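Subject: Re: Orketti sim kit, worth the licence?
Date: Thursday, December 5, 2024

On the Stetcombe list someone wrote:
> We are looking at the Orketti tabletop kit for bimanual work.
> Does the wrist view hold up, or is it only good from the head?
> Drerport quoted us 65 seats.

We've had it since July on a single licence. Our test was a cluttered marble-pattern table: bread, bottle, knife, mug, apple, globe, with both arms in play. Head view:

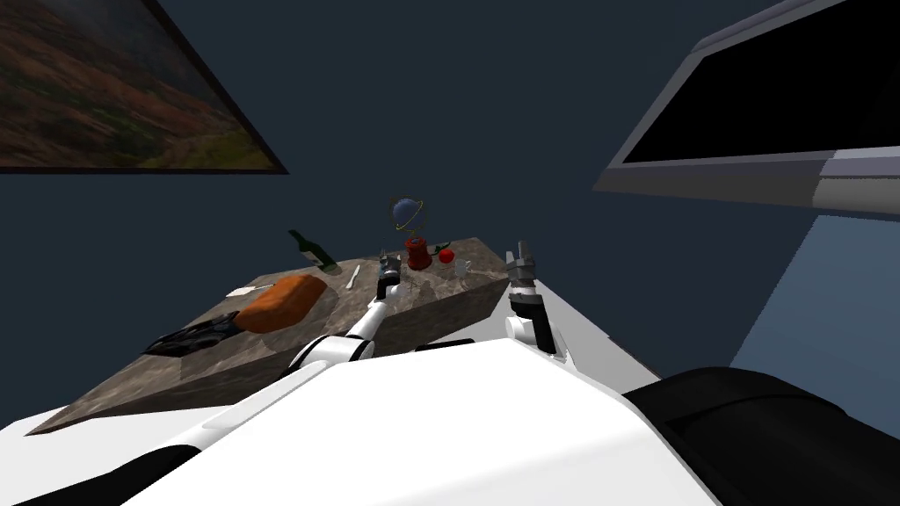
Object meshes are good. Colours are saturated enough that our segmenter needed no retuning. The black plastic bag is the weak item; it is a rigid mesh, so don't plan any cloth or film work around it. We logged 2000 episodes and had 6 physics blow-ups, all on bag contact.

On the wrist question, it renders properly but you can lose the table altogether when the gripper is pointed up. Wrist view with the fingers open:
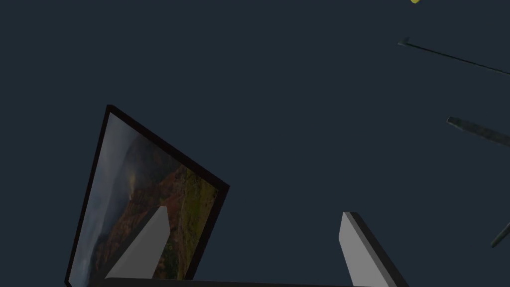

Plain walls give a feature tracker very little to work with. We fuse the head stream and drop wrist poses below a texture threshold. The Leinonen plug-in does the same thing if you'd rather not write it.

Ask Drerport for build 258 or later. Earlier ones had the finger colliders offset from the visual mesh.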